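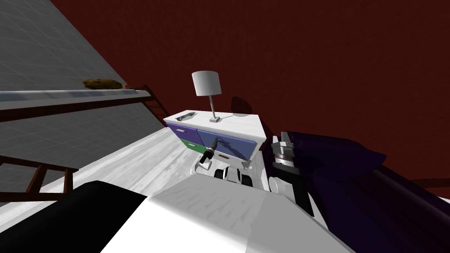 4. Wall colour and evening light in the let rooms

4.1 Background

Most of what is written on paint and light deals with offices and classrooms. Big rooms, high ceilings, lights overhead. Small bedrooms get a paragraph if they are lucky. The usual advice is to paint them white and leave it there. Tenants in Trestenholm don't do that. Walking the terraces behind the station in the first week we saw plum, bottle green, brick, a good deal of dark red, and one box room in what the tenant called aubergine, ceiling included. Many landlords there allow repainting provided it goes back to something pale at the end of the let, and the hardware shop on the corner sells dark tester pots cheaply. So the colour is chosen by the person who sleeps in the room. That is what makes the town useful to us.

The question for this section is a narrow one. Does a dark wall change how people use their lamps in the evening, and do they mind? We are not concerned with mood as such (see section 6 for what little we have on that) nor with daylight, which was measured separately and turned out badly, see the note on the broken logger in section 3.

4.2 Rooms and people

25 rooms, one adult sleeper in each. All let, all under a pitched or partly pitched roof, all with one window. We left out rooms with a fitted wardrobe across a whole wall, as the doors were white in every case and would have muddied the comparison. We also left out two basements. Kipchumba Muli did the visits on the east side of the line and Lenka Machala the west, swapping over in the second month so that neither of us only ever saw one kind of house. The swap was untidy. Some rooms were visited by the same person both times, they are marked in the appendix.

Rooms were put into three groups by eye against a printed card: pale, middling, dark. A card is a crude tool. We tried the paint tins first, but tenants had thrown them out, or had mixed two leftovers together, and one had been told the name of the colour by a previous tenant who had got it wrong. The card at least was the same card each time. Both authors judged each room separately and disagreed on 7, nearly all of them between middling and dark. Those were settled by talking it over in the van, with the card on the dashboard, which in hindsight is not the light to do it in.

Bed type was noted but not used to choose rooms. A high bed puts the sleeper nearer the ceiling and further from any lamp standing on furniture, so it matters here more than we had planned for. More below.

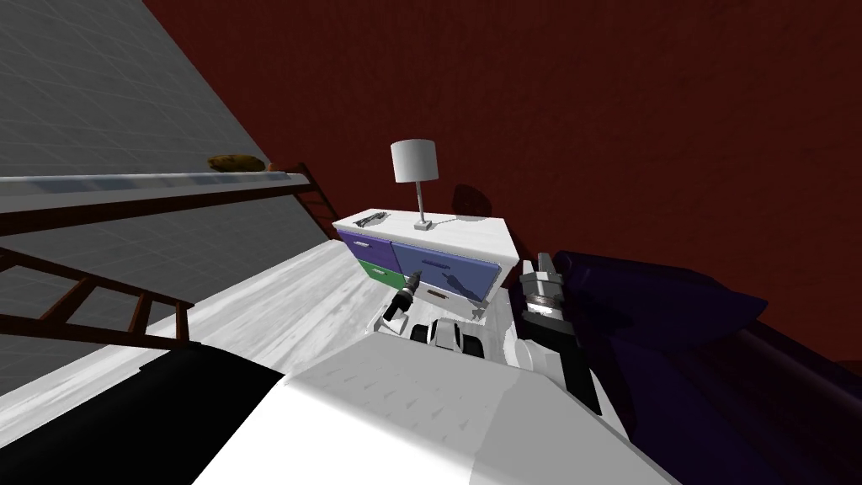

Figure 4. Rendered bedroom: dark red wall, with a long raised platform and a brown ladder on the left.

4.3 What we asked people to do

Each tenant kept a lamp diary for the whole of November. A folded sheet, one line per evening. Time the main light went off, time the last lamp went off, what they were doing in between. We wanted it short enough to fill in half asleep. The sheets from the first pilot had a column for "comfort, 1 to 10" and everybody wrote 6 or 7 every night without thinking, so we dropped it and asked about comfort in person at the second visit.

No lamps were given out. This was argued over. Muli wanted the same lamp in every room, with the same bulb, and would have had cleaner numbers. Machala's view was that a lamp someone has been handed is a lamp they don't use the way they use their own, and that half the interest was in what people had already bought. We went with the second view. The cost is that the lamps differ in every way a lamp can. Clip-on, floor standing, drum shade, bare bulb, one made out of a wine box. We noted the bulb in each and left it at that.

Light was measured at three points after dark with the curtains closed: pillow, middle of the floor, the top of whatever storage stood nearest the bed. The Ebihara meter was used throughout. It reads slightly low when cold, so it was kept in a coat pocket between houses. Two readings at each point, and a third where the first two did not agree. Tenants were asked to leave the room as it would be on a normal night. Most had tidied anyway. One had plainly just hoovered.

4.4 Results, use of lamps

Straight to it. People in dark rooms turned the main light off earlier than people in pale rooms and kept a lamp going later. This was true on weeknights and weekends alike. The middling rooms fell in between but leaned to the pale side. Full figures in the appendix, and please read them with the size of the sample in mind.

What surprised us was the second lamp. In pale rooms a single lamp was normal and seemed to be enough. The light comes back off the wall and fills in the corners, so one source does a fair job of the whole room. In dark rooms it doesn't come back. A lamp lights its own small patch, the furniture it stands on, a bit of wall behind, and then stops. Tenants had worked this out for themselves and added another one. A string of lights along a shelf, a torch hung from a hook, a phone face down with its light on. Several did not think of these as lamps at all and had not put them in the diary, so we only learnt of them at the second visit. The diary totals for dark rooms are therefore too low by an amount we can't recover.

Brighter bulbs were tried as well. One tenant on the west side had gone up to a 1000 lumen bulb in a bedside lamp after painting, found it glared, and came back down to 700 within the week. Her words: "It was like sitting next to a car. The lamp was bright and the room was still dark." We heard versions of this four or five times. It fits what the meter says. A stronger bulb in a dark room mostly raises the contrast between the lamp and everything round it, and does not do much for the far corner.
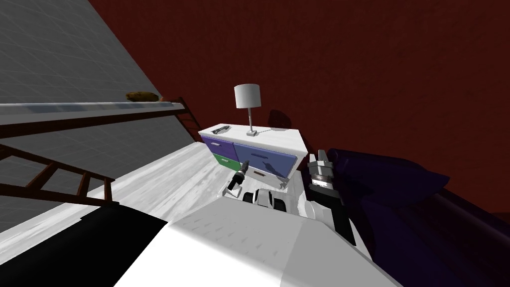 Height came into it too. A lamp on a chest of drawers throws most of its light up and down if the shade is a closed tube, and sideways only through the cloth. Someone sitting on a low bed next to it is in the sideways part, which is the dim part, though near enough that they can read. Someone on a raised bed is level with the top opening or above it and sees the bulb. Tenants with high beds complained of this wherever the walls were dark and hardly at all where they were pale. We suspect the pale ceiling was softening things for the second lot. We can't show it, there were too few high beds to split up.

4.5 Results, did they mind

Mostly no. Asked outright if they would paint the room the same colour again, the greater part of the dark-room tenants said yes, and said it quickly. The reasons were ordinary ones. Cosy. Hides marks. Looks good with the bedding. Makes it feel like night, one said, when the street light is on outside. Two said they would do three walls and leave the one by the window. Only one was really unhappy and she had not chosen the colour, it was there when she moved in.

Pale-room tenants were less sure of themselves. They tended to say the walls were fine, or that they'd never got round to them. A few asked what colour the other people had gone for.

Finding things was the common grumble in dark rooms. Socks, mainly. Open drawers get no light into them when the lamp is stood on top of the same piece, and tenants had got into the habit of switching the main light back on to dress, which wakes anyone next door if the fanlight over the door is clear glass. In the Kumwood Street houses it nearly always is. Cheap stick-on lights inside the top drawer were mentioned by two people as having sorted this out. A third had bought them and lost them.

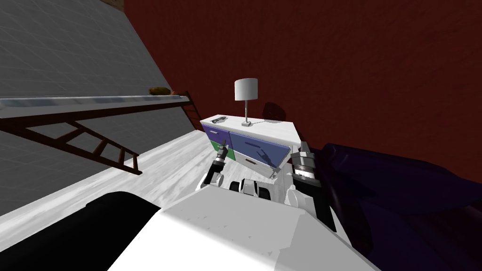

Figure 5. Rendered bedroom: white dresser against a dark red wall, with a grey wall and long shelf plank at upper left.

4.6 Problems

Several. The groups were not matched on age, and the dark-room tenants were younger on the whole. Younger people may simply stay up with a lamp on whatever is on the walls. We looked at this roughly by dropping the youngest tenants from all three groups and the order stayed the same, but the gaps shrank.

Sheen was not recorded. It should have been. A silk finish in dark red gives back a visible streak of lamp light where a matt one gives almost nothing, and we had both finishes in the dark group with no note of which was which. Machala went back to check some of them in Febuary but by then two rooms had been repainted.

The diary month was also a poor one for weather. Dark by late afternoon, wet, people in their rooms more than they'd otherwise be. Good for collecting evenings, less good for saying anything about the rest of the year. A summer round was planned with the Indik housing office, who had offered a list of similar rooms on their books, and it may yet happen.

Last, the readings on top of the storage. We treated this point as the same thing in every room and it isn't. In some the lamp was stood right there and in others it was across the room on the floor, so the numbers swing about for reasons that have nothing to do with paint. They are given in the appendix for completness. We don't lean on them in section 5, where only the pillow and floor readings are used.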